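Drustix sorting cell: board setup and upkeep

Gallery page, maintained by Noreen Mughal. Last revised in June.
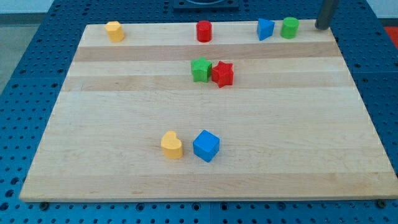
The cell runs one task. Toy shape blocks are picked from a wooden board and put back on it in a new arrangement, and the arm is scored on where each one lands. Most faults we log come from the board and the table under it, so this page deals with those and leaves the controller to Ehsan Afridi's notes.

The board

Glued strips of pale wood, with a few darker bands among them. Wipe with a dry cloth only. Solvent lifts the finish and the camera then reads the patch as a block edge. Check that the board sits flat before each run. If a corner rocks, take it off and brush out the table holes underneath.

The table

Blue perforated panels. There is a seam on the right-hand side where two panels meet. Run a straightedge across it on Friday and shim the lower panel if light shows through. Dark bolt heads sit at the two front corners of the board. Mark them with paint pen after tightening; a broken line means the bolt has moved and the board origin has to be taught again.

The blocks

Red, green, blue and yellow, in cylinders, stars, prisms, a heart and a cube. Some faces have a ribbed or bumpy texture and some are flat. Grip force is set at 28 percent for all of them. Farzana Talpur tried a separate value for the stars and went back to the common one, as the points were wearing the finger pads.

Spacing

Blocks that nearly touch, such as the two stars or the blue triangular prism and the green cylinder, are allowed in a start layout. The planner approaches these from the open side. If it reports error 142, the clearance value has been reset and should be put back to 2 mm.

Finger pads

Replace after 200 hours. Kendora pads fit without trimming. The Flindov ones are longer and need the end cut square. Clean the seat before fitting and run the close-open cycle from the service menu.

Re-teaching the origin

Clear the board. Touch off at the front left corner, then front right, then back left. Save under the cell name and the month. Daniyal Marwat keeps the previous files on the shared drive under Drustix/origins.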